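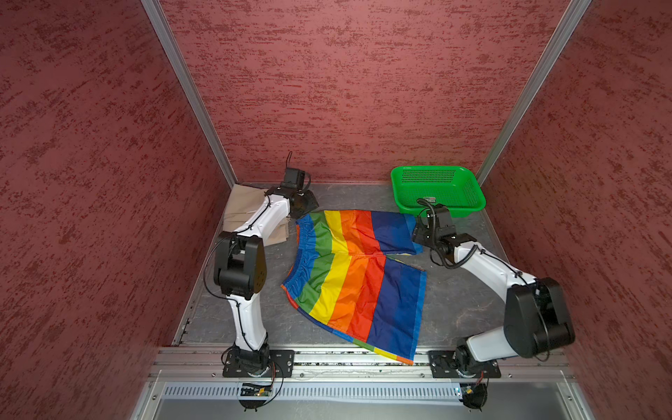

What should you do with clean pants that don't need to go back on a hanger?

Fold them in half lengthwise so one leg lies on top of the other, pull the crotch point in to make a straight edge, and then fold from the hem toward the waistband in thirds. Most pairs of pants hold up well this way, and a shelf takes more of them than a closet rod does.

Folding is the cheapest kind of home storage and the one people put the least thought into. Mahlet Tsegaye has been teaching it in a rented room above the Gudeta fabric store for six years. Her Friday evening class costs $36, runs two hours, and covers pants, shirts, towels and the cloth bags that pile up in every kitchen. People bring their own laundry.

She starts with the surface. A bed is too soft, she says, because the cloth sinks and the creases wander. She wants a hard, flat top at hip height, wide enough for a pair of adult pants laid out full length. At home she uses an old Skanside desk with the drawers taken out. Students who fold on the floor get the same results and sore knees.

Pants come first since they have the longest straight lines. Tsegaye smooths each leg from the waistband down with the side of her hand, checks that the pockets are lying flat inside, and only then makes the first fold. Most of the lumps in a stack of pants come from pockets. She doesn't iron casual pants at all.

The next question is where the folded things go. Rónán Gilmartin sells shelving and baskets at Zandier, a small home store two blocks away, and he has sat through the class twice. His customers tend to buy containers before they know what will go in them. He would like them to fold first, measure the stack, and come in with the numbers. A basket that is an inch too narrow turns a neat stack into a pile within a week. The store carries 400 kinds of containers, and he sends a fair number of people home without one.

For everyday clothes both of them prefer open baskets on a shelf. Lids slow you down in the morning. For things worn a few months a year, such as heavy sweaters that come out in September, cloth bags do better. They let air through and they squeeze into odd spaces at the top of a closet.

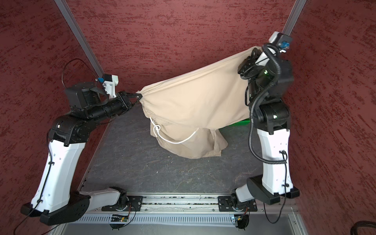

A drawstring bag should be opened all the way before anything goes in. Work the gathers apart with your fingers until the top edge is straight, then give the bag a shake so the corners at the bottom drop. If the cord has pulled to one side, even it out now. Folded clothes go in on their edges, like books, with the heaviest item at the bottom. Tsegaye fills a bag to three quarters and stops there. Past that point the neck won't close flat, and the bag won't sit on top of another one.

Empty bags need folding too. She lays them flat, tucks the cord inside, folds both sides to the middle and rolls up from the bottom. Gilmartin folds his in a square and stands them in a shoebox.

Her other source of bags is Fosier, a mail-order linen company that ships its sheets in plain cotton sacks. She has kept every one. By her own estimate she has folded about 2,000 garments in front of students, and she still goes home on class nights to a chair with clothes on it. Those get folded on Saturday, after breakfast, with the radio on.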